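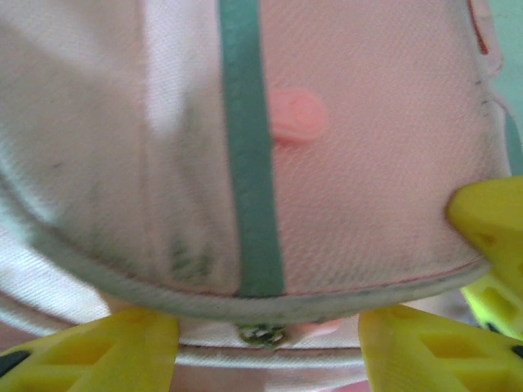

Progress report to the Leitão Fund, second period
Youth theater residency at Torevmont
Prepared by Dela Gbeho

You asked for a plain account of how the residency is going, so I'll start with the part I like least. We told you in the application that the students would write the play themselves. They have written four scenes out of eight. The other half is still Kwadwo Ansah's outline, and I am not convinced that students reading a director's outline aloud counts as devising. Kwadwo disagrees, and his note is attached.

Cast. We have 17 students on the list. Attendance is good at the start of the month and thin by the end of it, when the Kakton bus stops running late. I don't believe the "engagement" score in our own survey. The students filled it in while Kwadwo was in the room.

Script. The working title is Vundudus, after the town in the story. The market scene is strong and got real laughs at the October reading. The courtroom scene is long and I would cut it. The reading audience was mostly parents, so please don't take the applause as evidence of much.

Costumes and set. Costumes are coming along. The set is a drawing. The hall has told us we can store flats behind the stage, but we have had that promise before, and I want it in writing before we buy lumber.

Money. Spending is under budget, which sounds better than it is. We are under because we haven't hired the lighting designer. Two people were approached and both wanted more than the line allows.

Changes we are asking for:
Move the unspent workshop money to lighting.
Let us perform two nights instead of the four we proposed. I doubted we could fill four when we wrote it, and I should have said so then.

Next steps. Kwadwo will run writing sessions until the remaining scenes have student drafts. I'll send you those drafts as they are, with the crossings out, so you can judge for yourselves whose play it is.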